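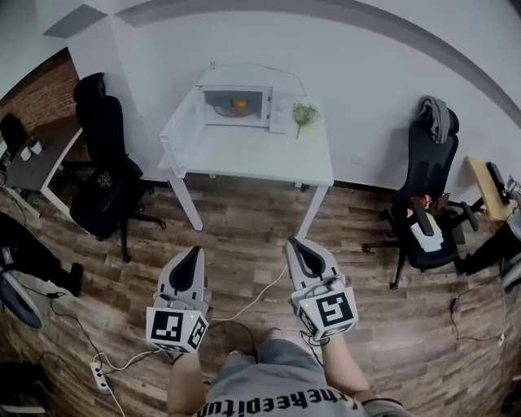
**Stalalus County foster caseloads – new audit**

**darora_dad:** Audit says 1,583 open cases and 17 caseworkers hired. I'll believe it when one calls me back.

**millrace16:** Hired or still in training? Page 13 doesn't say.

**tess_k:** My office got two of them in March. They're real and they're good.

**darora_dad:** Two – and how many quit?

**tess_k:** One.

**millrace16:** So a net gain of one. I'd still like the county to print that number.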